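From: Cillian Geraghty
To: floor-staff list
Date: 3 Jan 2019
Subject: Re: Fledgate and the cleanup rota

Temitope Akinola wrote:
> Fledgate learns the cleaning jobs from our own demonstrations,
> so by October the end-of-shift sweep should be off everyone's
> plate. Nobody loses hours. Please give it a fair try.

I have given it a fair try. I've worn the head strap and carried the grippers, and my wrists would like a word.
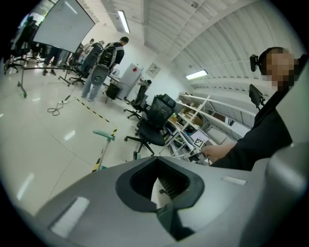
What bothers me is the phrase "off everyone's plate." Before Fledgate, sweeping took one person and went on nobody's timesheet. Now two of us do it again and again, and Cor Verbeke sits up afterward throwing out the bad takes. We are at 1033 takes, for one job — and that's before anyone has moved a chair.

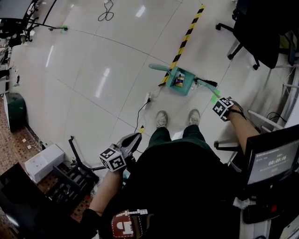
Do we get paid the normal rate for recording time? So far we do, but Jeferson asked for it in writing two months ago and is still waiting.

I'd also like to know who decides when a job counts as learned. At Gritach they were promised the same thing and ended up tidying up after the machine.
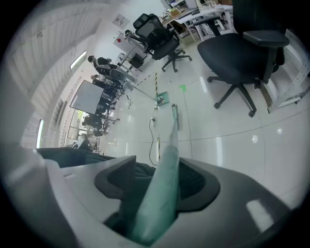 Then there's the skill question. Ebuka says handling things through a gripper is a trade in itself, and maybe he's right. Picking up a plain tube with the thing is slower than using your fingers, and you do get better at it. If that's a trade, put it in the job description and grade it.

Cillian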